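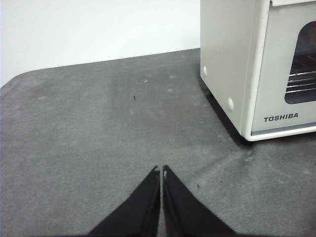 I have been reading kitchen advice for most of my adult life and I would like some of those hours back. The latest thing to land in my inbox, from a newsletter called Flalera that I signed up for in a weak moment, says that a household can cut its cooking energy by 60 percent "simply by rethinking heat." Sixty percent of what, it doesn't say. Compared to whom, it doesn't say either. There is a link at the bottom to a set of silicone lids.

My problem with this kind of claim is that it is built so you can't check it. Cooking is a small slice of my electric bill. The water heater and the window unit eat most of it, and the fridge runs all night whether I rethink heat or not. If I cut a small slice by more than half, I have saved the price of a sandwich. The newsletter knows this, I assume, which is why it gives a percentage and never a dollar amount.

So in June I tried to find out for myself. I bought a plug-in meter made by a company called Koria, the kind that sits between the wall and the appliance and shows you how much power is going through. It cost 27 dollars. Keep that number in mind, because it has to come off any savings before I get to brag.

The meter only works on things with an ordinary plug, so the big oven was out. For that I read the meter on the side of the house before and after dinner, with everything else I could manage switched off, and my family was very patient about it the first time. By the third time they were less patient. I don't consider those readings good. The fridge came on during one of them and I threw that one away, and then I wondered if I was only throwing away the ones I didn't like, so I put it back in.

What I can say is that heating a small box takes less than heating a large one. I didn't need a meter for that. A tray of potatoes for two people in the small oven used less than the same potatoes in the range, and the difference was real, and it was worth pennies. If you do it every night for a year, you might get up to 40 dollars. Take off the meter. Take off the weeks when it's cold out and you didn't mind the big oven warming the kitchen anyway. Take off the night the potatoes were burned on top and hard in the middle and we ordered noodles, which cost more than the entire month's savings.

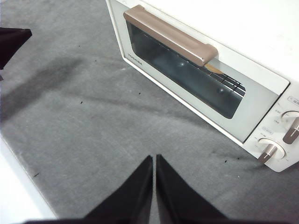 The small oven, door shut.

Then there's the matter of the thing itself. Every one of these articles tells you to buy a smaller appliance as if you'd find it lying in the yard. Somebody has to make it and ship it, and you have to give it a piece of counter. If you already own one, fine, use it. If you don't, I'd want to see the sums before you spend 100 dollars to save pennies, and I have yet to see anyone show the sums. Waweru, a review site I used to trust, ran a long piece on countertop cooking last winter and managed to get through the whole thing without saying what a single meal cost to cook.

A reader wrote to say I'm missing the point and that "every little bit helps." I've never liked that phrase. Little bits help a little. It's fine to do them, I do plenty of them, I turn off lights in rooms I'm about to walk back into. What bothers me is how much attention they take up. I spent most of a month squinting at a meter over potatoes while the weatherstrip on the back door hung down like a loose shoelace. I fixed it one Wednesday evening, in less time than it takes to roast a chicken, and I'd bet it does more than every lid in the catalog. I can't prove it. I didn't measure the door.

The Stordale utility, which is ours, offers a free home energy report, and I asked for one. It compares you with "efficient neighbors," who are not identified and whose houses may be half the size of mine. I got a frowning face. The suggestions on the back were to wash clothes in cold water and, yes, to use a smaller oven.

I've unsubscribed from Flalera. The meter is on the dehumidifier now, and I don't like what it's showing me. More on that when I've had it running for longer than a weekend.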